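Search this blog
Type and hit enter

4 min read

I have been meaning to write about the play kitchen for weeks now, and every time I sit down to do it I end up sorting the play kitchen instead. It started when we came back from visiting family in Collitz in October with a bag of hand-me-down toy food (a big bag!) and I realized we had gone from a sweet little collection to something closer to a grocery store.

My first idea was to put everything in bins with labels, which lasted until lunch. My second idea, and the one I'm still fond of, was to stop setting out the whole lot and just lay a few things on the white table each morning. A plate, a bit of fruit, something to cook with if I remember. Then I go and drink my coffee and let the cooking begin. 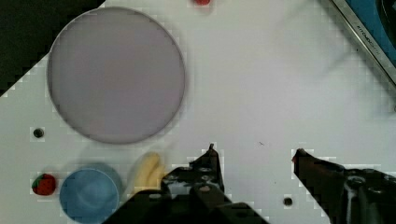
The big lavender-grey plate is my favorite of everything we own for this, play dishes or otherwise. I like that it gives the game a middle. Food goes on, food comes off, somebody is told their dinner is ready, and you would be amazed how long that can go on. The toy strawberry is the other star. It has been served to me as breakfast, as soup, and once as a birthday cake - I ate it very politely each time.

Tidying up is easier too, I have to say. With only a handful of pieces out I can clear the table in the time it takes the kettle to boil, and the rest stays in a tub in the closet until I feel like swapping things around. I set a timer for 30 minutes the first time I sorted that tub and went well over, mostly from sitting on the floor trying to match lids to pots.

Next I want to find a small shelf for the dishes. There's a secondhand place over on Rutherford that gets nice ones now and then, so I'll stop in and let you know if I come home with anything!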